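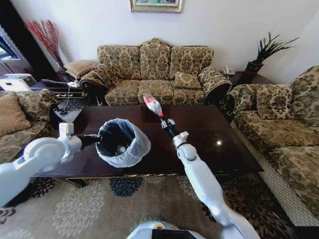
Teleoperation Data Collectors, Household Tasks (fixed term)

Jumen is hiring operators to record demonstrations of household work on two-armed robots. The recordings are used to train a manipulation model for the Celtden program. Sessions take place in furnished living rooms and kitchens at our Hartley site.

The work

You will control both arms at the same time and complete short tasks from a written list: picking bottles and cans off tables, holding a wastebasket with one gripper while the other brings the item, straightening cushions, wiping surfaces. One demonstration is one attempt at one task. Failed attempts are kept and labeled as failures – do not delete them.

The current set holds 3284 accepted demonstrations, of which 2361 are tidying tasks. The largest gap is in two-handed work with clear plastic, glossy tabletops and soft bin liners. Most of this contract will go toward closing it.

An experienced operator records up to 96 demonstrations per shift. New operators are not held to a quota during training.

Duties

Reset objects to the start positions on the task card before each attempt
Record the attempt and enter the outcome code
Write a one-line note for any drop, collision or regrasp
Check head and wrist camera views at the start of each block
Report joint faults to the floor lead and stop recording until cleared

Requirements

Steady use of both hands independently
Able to stand for blocks of 40 minutes, with breaks between blocks
Comfortable reading and writing short technical notes in English
Normal or corrected vision

Prior robotics experience is not needed. Experience with cranes, surgical simulators or game controllers is useful but will not replace the practical test.

Hours and start

Morning shift begins at 7:30, afternoon shift at 1:00. The contract starts in September. Operators log sessions in Skidwood, our in-house annotation tool – training on it is paid.

To apply

Send a resume and your shift preference to Kane Kerslake, data operations, quoting reference 316. Selected applicants will be invited to a practical test on the arms.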